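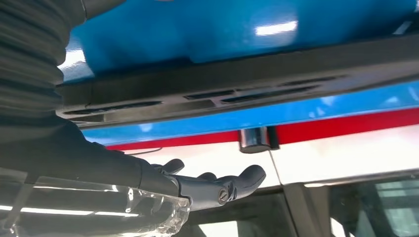 전시장 바닥에 깔린 카펫은 대개 짙은 회색이다. 발자국이 덜 보이고, 철거할 때 걷어 버려도 아깝지 않은 값이기 때문이다. 색은 그 위에 올라오는 물건이 맡는다. 10월에 찾은 Lullel 공동 전시장에서는 파랑이 먼저 눈에 들어왔다. 광택이 도는 선명한 파란 패널 아래로 길쭉한 구멍이 난 짙은 회색 그릴이 붙고, 그 너머로 가느다란 빨간 줄과 흰 패널이 이어진다. 색은 셋이지만 면적의 차이가 커서 산만하지 않다. 빨강은 줄 하나로 충분하다.

이번 호에서 다루려는 것은 그 옆에 놓인 가구다. 전시장의 작업대는 사진에 잘 찍히지 않고 도면에도 네모 하나로만 표시된다. 하지만 설치하는 사람도 설명하는 사람도 하루 종일 그 앞에 서 있다. 자리를 잘못 잡으면 행사가 끝날 때까지 모두가 돌아서 다녀야 한다.

Lullel의 전시 구역은 Trisham이라는 집기 대여 업체가 꾸몄다. 보유한 작업대는 293대이고, 대부분 스테인리스 상판에 가는 다리 네 개를 단 단순한 모양이다. 예전에는 합판에 흰 시트를 붙인 탁자를 주로 내보냈는데, 모서리가 들뜨고 테이프 자국이 남아 두세 번 쓰면 시트를 갈아야 했다. 금속 상판은 닦아서 다시 보내면 된다. 대신 무겁고, 운반 중에 상판끼리 닿으면 흠집이 난다. 그래서 사이에 담요를 끼워 세워서 싣는다.
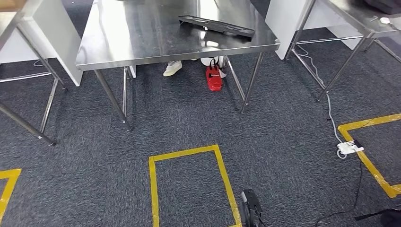 스테인리스 작업대 위에 놓인 검은 트레이. 바닥에는 빨간 가방이 세워져 있다.

금속 상판의 단점은 빛이다. 천장 조명이 그대로 비쳐 흰 줄이 넓게 생긴다. 작은 부품을 올려놓고 보여 주려면 검은 받침이 하나 있는 편이 낫다. 테두리가 올라온 트레이라면 물건이 굴러떨어질 걱정도 줄어든다. 무광 매트를 까는 업체도 있지만, 매트는 가장자리가 말려 올라와 오래 쓰기 어렵다.

다음은 간격이다. 대여 업체가 권하는 작업대 사이 통로는 한 사람이 상자를 들고 지나갈 수 있는 폭이다. 행사 첫날에는 넉넉해 보여도 오후가 되면 가방과 빈 상자가 바닥을 차지한다. 창고를 따로 빌리지 않은 참가사는 짐을 둘 곳이 작업대 밑과 벽 쪽밖에 없다.
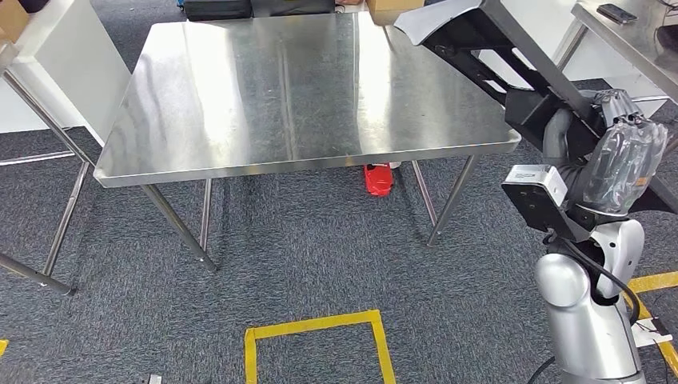 Flores는 이 문제를 작업대 수를 줄여서 해결했다. 주방용품을 파는 작은 회사인데, 처음에는 네 대를 신청했다가 도면을 다시 그리면서 2대로 바꾸었다. 남은 자리에는 문이 달린 흰 수납장을 넣었다. 진열할 수 있는 물건은 줄었지만 직원들이 짐을 넘어 다니는 일은 없어졌다고 한다.

높이도 미리 정해야 한다. 서서 일하는 사람에게 맞추면 앉은 손님에게는 높다. Trisham은 발 끝을 돌려 10cm까지 조절되는 다리를 쓰는데, 카펫 아래 바닥이 고르지 않을 때도 유용하다. 상판이 기우는지는 물컵 하나를 올려 보면 알 수 있다.

전시가 끝나면 작업대는 Grimuvbridge의 창고로 돌아간다. 한 번에 들어오는 물량이 많을 때는 다리와 상판을 합쳐 약 400점이다. 흠집이 얕은 상판은 결을 따라 연마하고, 깊은 것은 뒤쪽 줄에 쓸 물량으로 따로 모아 둔다. 다리는 나사산을 확인한 뒤 네 개씩 묶어 선반에 올린다.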